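Good practice for shared robot benches – progress report to the Wimosa program office
Prepared by Shaimaa Zerouali, Cirnesside workshop

Dear Homa,

Thank you again for the patience you showed us over the summer, and for the kind note about the first draft. We are now well into the second half of the grant and I am glad to say that the rulebook has stopped being a pile of comments and become something people at the bench can read over a cup of coffee!

Since the last report we have gone through 618 entries from the old bench logs, here and at Skarville, and sorted them by the rule each one touches. Citlali Becerra did most of the reading. The largest group, 31 pages of her notes, has to do with cables: where they may run, how much slack to leave at a wrist joint, and who checks them before a hand is powered. We had planned one short paragraph on this and it is now a chapter of its own.

Horațiu Preda rewrote the section on exposed gears. The earlier wording asked for a cover "where practical", and every reader took that differently. The new text says that a gear may stay open during bench work only if the arm is in its slow mode and the stop button is within reach of the person working – a plain rule, and so far the one with the fewest complaints.

We also have a page on what may share a table with a hand under test. Loose boards, cloths and paper all come up in it, and there was a good deal of friendly arguing over the cloths. Skarville would like them kept off the table altogether, while our own people want a marked corner for them.

Work at the bench, October:

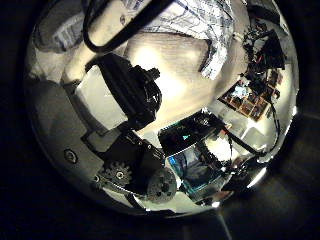
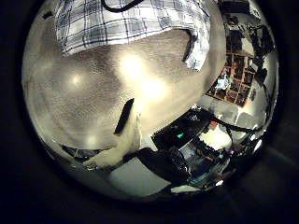
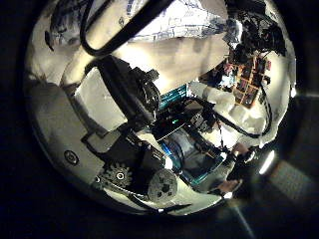
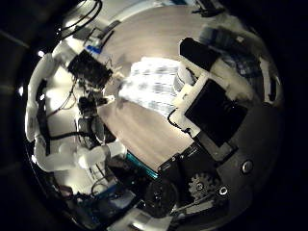
On spending, we have used 1225 of the printing and travel money, and 400 is set aside for the laminated bench cards. Iraís Meléndez has asked whether the cards could come in Spanish as well, and I would dearly like to say yes if your office agrees.

Still open are the sign-off sheet and the section on visitors, which Vasilakis has promised to read for us. I will send both as soon as their comments are in.

With warm thanks from all of us,
Shaimaa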